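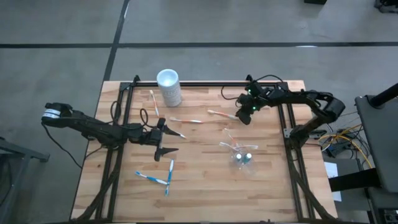
Tooth care is a small subject, but our home page at Eltcombe has now 1,734 readers and many of them ask for it. I put the brushes on the wooden table to sort them by colour. Orange and blue are both there, and more wait in the clear packet.

The mouthwash comes next. It is a mint one. 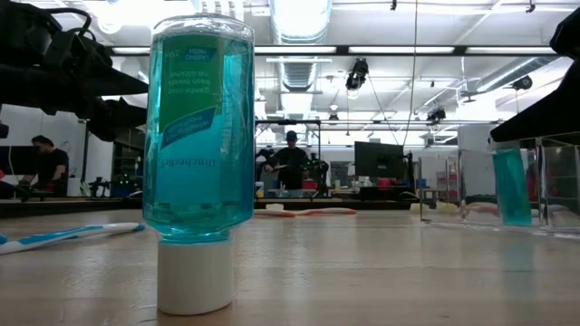 Mouthwash on its cap, label upside down.

I pour only a little in the evening, and a bottle of 500 ml lasts me until January. 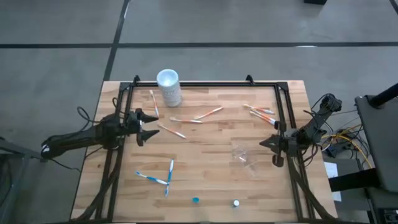 1 min read

Orange and blue brushes, and the tall white container. I change mine every three months.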